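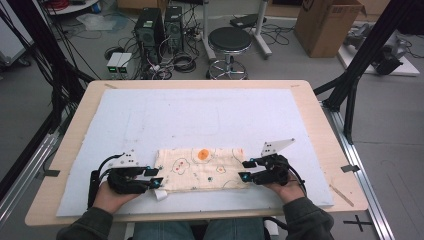
A pair of hand-held grippers over a folded cloth on the foam board.

The Domitz robotics club has been working on one problem since January. It wants an arm to fold a cloth in half, then in half again, and leave the corners where a person would leave them. The regional student contest calls the event Soft Goods. Teams get 6 minutes and any robot they can build or borrow.

Mervyn Tapley, who coaches the club, signed it up after a year of stacking blocks. "Blocks stay where you put them," he says. "I wanted the students to work with something that moves when you breathe on it."

The arm learns from recordings. A student does the fold by hand with the grippers, and the club saves each try as one run. The target is 3000 runs by the contest. The first 1000 took most of the winter.
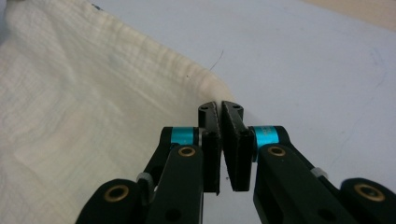

Edges are where most runs go wrong. Sota Morikawa, a junior, keeps the log of failed tries, and the most common entry is "missed lip." A crinkled cloth like the cream one doesn't lie flat along a fold. It puffs up into a rounded rim, and the fingers have to come in low with only a small gap between them. Too high and they close on air. Too low and they scrape the board and push the cloth away.

Morikawa and Angus Bright spent 2 meetings on finger pads alone. Bright wanted softer ones. Morikawa wanted to slow down the approach first, and for now that is the rule – slow in, pause, close.
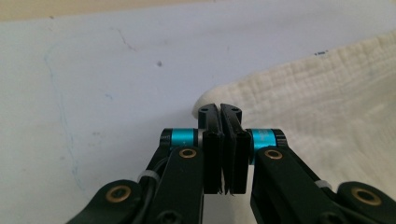
Closed fingertips at the rolled edge of the cloth.

The club meets after school until 6. Next on the list is a heavier dish towel, which Tapley expects to be easier. Bright has his doubts.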